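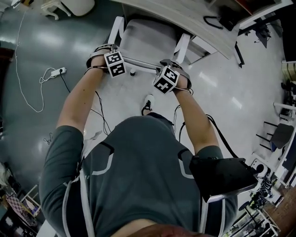

Chair-and-desk recordings: read before you train on them

Student project, Isitz robotics club. Working name of the set: Grument.

What it holds

971 short recordings of people reaching for, pulling out and pushing in ordinary furniture, mostly a white desk chair with a grey seat. The view is from over the wearer's head. A printed cube on each wrist gives us the hand position, or is supposed to. Each recording has the video, the wrist tracks and a one-line task label.

What we claimed and what we found

Our September proposal said the wrist tracks would be good enough to teach a robot arm directly. We now doubt it. When both hands come close together, as they do at a chair seat, one cube can hide the other and the track jumps. We threw out 107 recordings for this and probably kept some we shouldn't have. The filter looks at speed only, so a slow drift gets through.

Known problems

One room, two chairs, one desk. Do not expect results to carry over to your kitchen.
The floor is shiny and pale. We have not tested how much that upsets the tracking.
Leads and a power strip are on the floor in many recordings and are not labelled.
Labels were written by 3 club members who did not always agree on where "reach" ends and "pull" begins.

Splits

Use the list in splits.txt. The older split put the same session in both training and test, and the score we showed at the Riihimäki student meet came from it. Please don't quote that score.

Licence

Free for teaching and club use. Ask before putting it in a product.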